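黄罐子

佩尔拉·埃斯基韦尔下午三点进201室的时候，奥滕西娅·阿沃莱达已经坐在里面了，包放在膝盖上，没有脱外套。

“他们让我坐这儿等。”奥滕西娅说，“椅子能调高吗？”

佩尔拉帮她调了椅子，去倒水，回来把两块屏幕都打开。Gillusard的合同上写得很简单：请一位有多年家政经验的人，看一套收拾房间的程序，每看完一段填一张表，按小时付钱。奥滕西娅做了大半辈子家政，先在人家里做，后来在一家叫Flinness的旅馆管一层楼的客房。名单上前面两个人都嫌远，她不嫌，坐两趟公交来的。

“先说清楚，”佩尔拉说，“您今天看不到真的机器。都是算出来的房间，里面的东西也都是算出来的。机械臂是照着真的做的，它在里面练好了，再放到外面去。”

“那它打碎东西算谁的？”

“不算谁的，重来就行。”

奥滕西娅点点头，看不出她觉得这样好还是不好。

房间的名字叫Taipe，是建模那组人起的，佩尔拉也没问过为什么。一间屋子，一个长柜子，柜面上摆些日常的东西，每次摆的位置有点变化。今天的活儿只有一件：把黄罐子从原来的地方拿起来，放到另一头去，别的东西不要碰。

佩尔拉先放了一段近处的画面，让她认认东西。
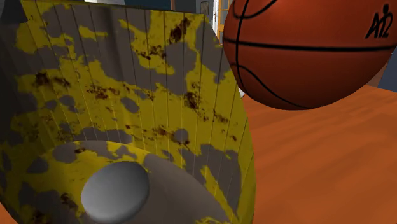 短篇小说

“这罐子锈成这样，”奥滕西娅凑近看，“谁家柜子上放这个？”

“模型库里挑的。”

“里头还有个灰的东西。”

“对。”

“那个要拿出来吗？”

佩尔拉翻了翻任务说明。说明里只写了罐子，没写罐子里的东西。她把说明从头到尾又看了一遍，还是没有。

“没写。”她说。

“要是我，我先把里头的倒出来看看是什么。”奥滕西娅说，“有一回我在一个糖罐里找到过戒指。太太以为是管道工拿的，管道工都不来了。要是我连罐子一起端走，晃一下，洒了，就是我的事了。”

佩尔拉在表格的备注栏里打了一行字：容器内有物，任务未定义。她想了想，又加了一句：建议补充。

第一段她们从头看到尾。机械臂停了一会儿，才动起来。它移动得很匀，到了罐子上方，往下走，夹爪合拢，抬起来，罐子没跟上来。它又往下走了一遍，和前一遍一模一样，又抬起来。第三遍还是那样。然后时间到了，画面回到开头。

“它不知道自己没拿着？”奥滕西娅问。

“这一版不知道。下一版会给它加上判断。”

“小孩子一岁多就知道了。”她说这话时口气很平，像在说柜子是几个抽屉的。她拿笔在纸上的表里打了个叉。佩尔拉给过她一台平板，她放在一边没用。

第二段拿着了，抬到一半掉了。第三段拿着了，一直走到另一头，放下来的时候太高，罐子歪了一下，倒在柜面上，滚了小半圈。程序判它成功，理由是终点位置在允许的范围里。奥滕西娅又打了个叉。

“系统说这个是过的。”佩尔拉说。

“倒着的。”

“位置是对的。”

“你回家看见东西倒着放，你觉得有人收拾过吗？”

佩尔拉没有说话，把系统里的那一格也改成了不通过。改的时候弹出来一个窗口要她写原因，她写：倒置。窗口说字数不够，她又写：容器倒置，不符合日常使用状态。窗口收下了。

她们歇了十分钟。奥滕西娅从包里拿出一个苹果和一把小刀，切成两半，给了佩尔拉一半。她问佩尔拉结婚没有，佩尔拉说没有。她问这份工作是不是整天看这个，佩尔拉说差不多，以前还要自己摆房间，现在分出去了。

“一共要看多少？”

“这一批400次。您不用都看，我抽一部分给您。系统自己先判过一遍，过了89次。”

“四百次过八十九次。”奥滕西娅把苹果核包在纸巾里，“我要是这样，第一天中午就让人请出去了。”

“上个月更少。”

“上个月多少？”

“19次。”

奥滕西娅想了一下。“那是长进了。”

后面几段佩尔拉换了一个视角，从高处斜着看下去，能看见柜子和机械臂的底座。奥滕西娅说这样看舒服，像站在门口。她在Flinness带新人的时候，就让她们先在门口站一会儿，把屋子看一遍再动手。 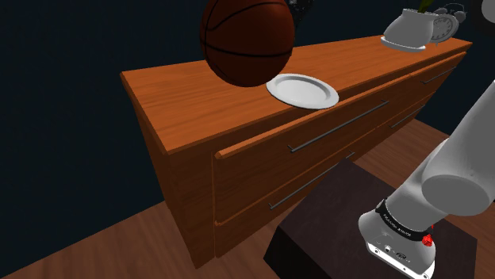
从高处看：柜面、空盘子和右边的机械臂

“盘子放得太靠边了。”她说，“我进去第一件事是把盘子往里推。”

“任务里说别的东西不要碰。”

“那盘子掉了呢？”

“掉了算失败。”

“所以它不能推，也不能让它掉。”

“对。”

“这不好干。”奥滕西娅说。佩尔拉听出来她这回是站在机器那一边说话的。

球也是个问题。球放在柜子上本来就没道理，有一段里机械臂的前臂蹭了球一下，球走了，碰了花盆，花盆没倒。奥滕西娅问现在植物要不要浇水，佩尔拉说那是算出来的，不用。奥滕西娅说我知道，我是问它们以后要学浇水的吧。佩尔拉说在计划里，排在叠毛巾后面。

“叠毛巾它会吗？”

“会一点。毛巾要铺平了它才会。”

“铺平了还用得着它？”

佩尔拉笑了。她把这句话也记在备注里，后来觉得不合适，删了。

四点多，走廊里有人推着车过去，是Skatlow的人来换地毯，门外响了一阵。她们等声音过去才接着看。奥滕西娅趁这个工夫看了看自己的表格，把前面一个叉涂掉，改成了圈。佩尔拉问为什么。她说那一次它放下的时候先停了一停，虽然放得不太正，但是停了。她带过的新人里，会停一停的后来都干得下去。

“表上没有这一项。”佩尔拉说。

“那你加一项。”

佩尔拉打开表格的设置，发现自己没有权限加。她给管表格的同事写了邮件，主旨写的是“增加评分项”，正文写到“放下前有停顿”就不知道怎么往下写了。停顿多长算停顿，停顿是因为它在判断，还是因为算得慢，从画面上分不出来。她把邮件存成草稿。

最后一段是她特意留的。这一次用的是夹爪旁边的视角，离得很近，东西在画面里会变得不太认得出来。她自己看过好几遍，每次都要愣一下才分清哪里是上面，哪里是下面。

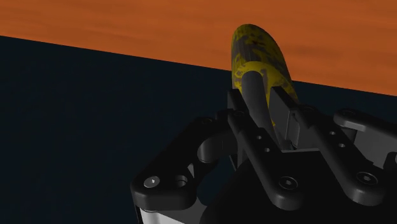
夹爪近景，黄灰斑驳的一件在两指之间的后方

奥滕西娅看得很慢，让她停在一个地方，又让她往前走一点。

“它夹的是哪个？”

“您说呢？”

“指头中间有一根灰的。黄的在后头。”她用手指在屏幕前面比了比，没有碰到玻璃，“它是要夹灰的还是要夹黄的？”

“任务是罐子。”

“那它看错了？”

佩尔拉说她也在想这个。记录里程序给自己的目标写的是罐子，把握还很大。可是手走到的地方，从这边看，灰的那根正在两个指垫中间。也许它认得罐子，只是手到得不准。也许它觉得拿到哪一部分都行。建模的人说是后一种，做控制的人说是前一种，两边在会上说了一个多小时，散会的时候各自写了各自的结论。

“你们问过它吗？”奥滕西娅说。

“它不会说话。”

“能写把握多大，不会说为什么。”

“嗯。”

奥滕西娅往后靠了靠，椅子响了一声。她说她年轻时候有一个主人家，老先生，眼睛不行了，每天早上自己拿杯子。他知道杯子在哪儿，手伸过去总差一点，碰到旁边的东西。家里人要把杯子换成有大把手的，他不肯。后来她每天晚上把杯子周围的东西挪开，空出一块来，他就拿得着了。他一直以为是自己练好了。

佩尔拉等着她往下说，她没有往下说，低头去填表。这一段她既没打叉也没打圈，在格子里写了两个字：不知。

“可以这样写吗？”她问。

“可以。”佩尔拉说。系统里其实只有通过和不通过，她打算晚一点再想怎么录进去。

快五点半的时候她们收了工。佩尔拉把工时单打印出来，两个人都签了字。奥滕西娅问下个月还叫不叫她，佩尔拉说六月还有一批，换一间屋子，厨房，有水槽和一摞碗。

“碗是空的还是脏的？”

“空的。脏的他们还没做出来。”

“那我带个人来行吗？我外甥女，她手快，眼睛也好，就是找不着事做。”

“我去问问，一般可以。”

奥滕西娅穿着外套，所以也没什么要收拾的。她把苹果核扔进垃圾桶，把刀擦干净收进包里，椅子推回桌子下面，又把佩尔拉那只水杯从桌边往里挪了一点，然后问电梯在哪边。

佩尔拉送她到电梯口，回来坐下，打开草稿箱里那封邮件。正文还是那一句，“放下前有停顿”。她在后面写：时长先不定，由评分人自己看。写完读了一遍，发了出去。

屏幕上Taipe那间屋子还开着，下一批已经在排队了。她把最近的一段调出来，记下编号，按了播放。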